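Tromus Route Log

Records of snow and ice work at commercial and shared residential properties, one row per service visit. Maintained by Marijke Verhoeven and Halfdan Dalsgaard.

Contents

visits.csv: one row per visit, 2195 rows
sites.csv: one row per property, 80 rows
materials.csv: salt, sand and brine drawn per visit
notes.txt: free-text crew notes, keyed by visit_id
CHANGES.txt

Source

Visits were logged by crews working out of the Pletimley yard. Drivers entered arrival, departure and equipment on a cab tablet. Walkway crews used paper slips until February, when they moved to the same tablet form. Slips were typed in at the yard and carry source = slip. Tablet rows carry source = tab.

Properties are a mix of retail lots, medical offices, and apartment buildings with shared entries. Single-family driveways are not included. Street addresses have been removed and replaced by a site code and a zone letter.
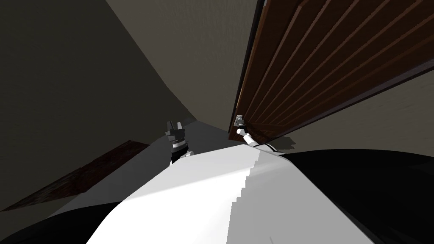

Figure 1. Approach to a door, simulated.

Fields in visits.csv

visit_id: integer, unique
site_code: joins to sites.csv
arrive, depart: local time, 24-hour clock
trigger: depth, ice, call, or precheck
depth_in: snow depth on arrival, inches, measured at the lot marker
equip: plow, pusher, spreader, blower, shovel; several values separated by a semicolon
area: lot, walk, entry, dock
passes: number of full passes over the area
source: slip or tab

A visit that covers both a lot and its walkways is stored as two rows with consecutive visit_id values and the same arrive time. Do not add the durations of such pairs. The depart value is the time the last crew member left the property and is the same in both rows.

The entry value covers steps, landings, and the paving inside the swing of an outward-opening door. It was split from walk because entries are cleared by hand and take longer per square foot. Rows where the crew could not separate the two are coded walk.

Depth

depth_in is rounded to the nearest half inch. Drifted lots were measured at the marker only, so the value can be far from the average over the lot. Blank means not measured. Zero means measured, no snow. Earlier copies of the file mixed the two, and any copy without CHANGES.txt should be discarded.
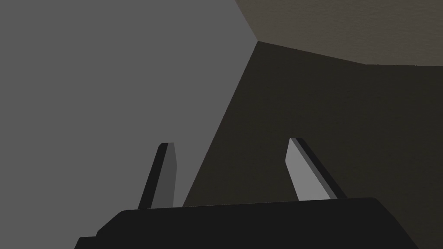

Dalsgaard disagrees with the handling of precheck rows and asked that his view be kept in this file: a precheck with a spreader listed is a treatment visit, it uses salt and labor like any other, and leaving it out of the per-storm totals makes the ice events look cheaper than they were. The totals in sites.csv still leave these rows out. Users who want them counted should rebuild the totals from visits.csv with trigger = precheck and equip containing spreader.

Materials

Salt and sand are in pounds, brine in gallons. Spreader rows recorded by the Oner controller are metered. All other rows are estimates from bucket or bag count, flagged est = 1. Metered rows below 25 pounds are unreliable, as the auger keeps turning for a short time after shutoff. They are left in the file unchanged.

A single draw of more than 500 pounds on a walk or entry row is almost always a lot draw entered against the wrong area. These rows have check = 1 and were not corrected, as the slips do not show which lot was meant.

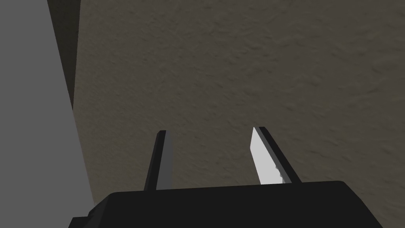 Brine was used only in zones B and C. A blank in the brine column for zone A means none was carried on the truck.

Cleaning

Duplicate tablet submissions were dropped when all fields matched and the arrive times were within one minute. Depart times past midnight were left as written, so a depart value smaller than arrive means the visit ended the following morning. Crew names were removed from notes.txt. Phone numbers and gate codes were replaced with XXXX.

Known problems

Zoëga Plaza appears under two site codes, Z04 and Z11, following a change of manager partway through the season. The two should be merged for any per-site figure.

Passes is missing on most slip rows.
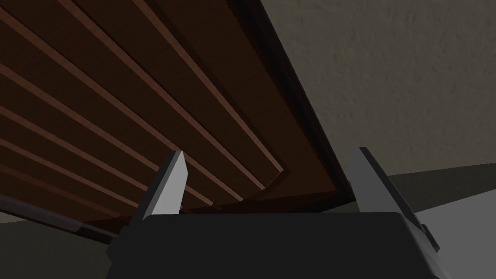 Dock rows are few and come mainly from two sites. They should not be used to estimate dock clearing times in general.

Tablet clocks in two trucks ran fast by several minutes before they were reset. The affected rows have clock = 1. Durations are fine, but arrival times should not be compared with other trucks.

Use

Suitable for route planning, crew scheduling and material estimates at the zone level. The log does not record surface condition after service and should not be used as evidence of whether a walkway was safe at a given time.

Corrections go to Marijke Verhoeven at the Pletimley yard, with the visit_id and the field in question.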